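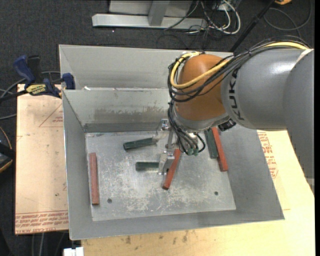
斜边铁皮料箱的底板划花了，要不要重新处理？

底板没有穿、没有起翘就可以接着用，先把毛刺磨掉，再决定要不要铺垫子。

料箱与周转容器版 > 使用与保养

阿坤_钣金 发表于上午
标题里的问题一直有人问，答案我先写在上面，下面说细一点，大家补充。
我说的是敞口、四边往里收、底面比口小的那种金属箱，放方块、条块、小坯料用的。这类箱子用一阵子底板都会花。划痕分两种，一种是浅的，手指摸过去没感觉，光线侧着照才明显，这种不用管。另一种摸上去挂手，边上翻起一点金属，这种要用细砂纸或者油石顺着一个方向推平，推完擦干净。
不锈钢的推完就行。镀锌的推深了镀层会没有，后面要补冷喷锌，不补会慢慢返锈。

老梁在仓库 回复
同意先看毛刺。不过我觉得楼主说的浅划痕不用管，要分放什么东西。我们放过带漆的块料，底板一花，漆面就蹭得厉害，箱子上也留颜色。后来全部铺了胶垫。

阿坤_钣金 回复 老梁在仓库
带漆的另说。铺垫子我不反对，但是垫子的边会翘，小件往下钻，清起来更麻烦。

老梁在仓库 回复
裁小一圈，四个角倒圆，翘得没那么快。我用的是Grustent的黑色胶垫，3毫米厚，用双面胶贴四条边，中间不贴。半年换一次。

方糖和铁 回复
问一下，底板上的小圆孔是做什么的？首图那只底上也有两个，一个靠左下，一个在右下角附近。我家里这只有一个，买来就有。

阿坤_钣金 回复 方糖和铁
看厂家。有的是沥水，有的是固定在架子上穿螺丝用的，也有的是喷涂时挂件用的工艺孔。孔边没有沉头、四周也没有螺丝压过的圈，多半就没上过螺丝。你可以翻过来看看背面。

方糖和铁 回复
翻过来看了，背面孔边有一圈翻边，应该是冲出来的。那我铺垫子的话要不要把孔露出来？

老梁在仓库 回复
放干料就盖住。要冲水就露出来，不然水闷在垫子下面。

Gifty Mensah 回复
我在Sudumville这边的一个木工教室管材料，孩子用的积木块和边角料都收在铁箱里。我们一共26只箱子，九月统一清过一遍。我的经验是铺垫子不如少倒。块料整箱往下倒，最先着地的地方就是底板中间，磨得发白的也是那一片。改成用手一层一层码进去以后，新划痕少了很多。

阿坤_钣金 回复 Gifty Mensah
码进去要花时间吧？一只箱子放多少？

Gifty Mensah 回复
大箱满装是183块，码一箱大约十来分钟。孩子自己码，当作收拾的一部分。红色一边，绿色一边，拿的时候也好找。

铲车小五 回复
教室可以这么干，车间不行。我们一个班要过700件，谁有空码。倒就倒了，底板当耗材，花了就花了，穿了再换。

老梁在仓库 回复 铲车小五
换一块底板多少钱你算过没有。焊死的箱子换底要切要焊，我们找外面做，一只275块，还不算来回运。胶垫一张才几十。

铲车小五 回复
焊死的我不买，我买的是Kadlec那种底板活动的，四个角卡进去，一抬就出来。花得厉害就翻个面接着用。

阿坤_钣金 回复 铲车小五
活动底板有缝，薄片会卡进去。放厚块可以，放垫片类的不行。另外翻面之前要看一下折边朝哪边，有的折边只做了一个方向，翻过来放不平。

铲车小五 回复
我那个是平板，没折边。放的都是大块，没卡过。

方糖和铁 回复
再问一个。箱子后壁有一条横着的褐灰色脏印，擦不掉，是锈吗？

阿坤_钣金 回复 方糖和铁
先用湿抹布加一点中性洗洁精擦，擦不动再用酒精。抹布上出黄褐色粉，可能是锈。出黑灰色的，一般是块料或者手套蹭上去的油泥和金属灰。成一条横带的，往往是东西老在同一个高度靠着。

方糖和铁 回复
酒精擦下来是灰黑的，擦了三遍还剩一点印子。

老梁在仓库 回复
剩的那点用橡皮，学生用的那种白橡皮就行。别上钢丝球，擦完一片全是细划痕，以后更藏灰。

Gifty Mensah 回复
橡皮有用。我们还会用旧牙刷清上沿的折边，纸屑、木屑都爱停在那里，底板扫干净了上沿还是脏的。

铲车小五 回复
气枪一吹完事。

老梁在仓库 回复 铲车小五
吹得满屋都是，还要戴眼镜。用吸尘器，扁嘴。

Wivoneo用户_0926的邻居 回复
插一句，斜边的箱子和直边的箱子你们怎么选？我准备给工作台添一只，放长条块。

阿坤_钣金 回复
斜边的好拿，手伸进去不顶壁，料也会往中间滑。缺点是同样的口径底面小，装得少，占台面。直边的能装，但是靠边的块不好抠，尤其是条块竖着贴在墙边的时候。

铲车小五 回复
直边。地方就那么大，抠两下又不会怎样。

老梁在仓库 回复
放长条块我选斜边，前沿矮一点更好，胳膊不用抬太高。量一下你最长的那种块，底面长边至少比它多出一个手掌，不然块都斜着卡在里面，下面的拿不出来。

Wivoneo用户_0926的邻居 回复
最长的那种放进现在的箱子里正好斜着。那我买大一号斜边的，底板焊死还是活动？

阿坤_钣金 回复
你量不大，焊死的就够，边角处理好一点。收到先摸一遍口沿，有毛刺当场退。

铲车小五 回复
活动的，我还是这个意见。

方糖和铁 回复
后壁擦好了，底板磨了两处挂手的地方，用的400目砂纸。垫子先不铺，用一阵子再说。

老梁在仓库 回复 方糖和铁
400目可以。磨完孔边也摸一下，那里容易漏。

方糖和铁 回复
摸了，左边那圈有一点，晚上再推两下。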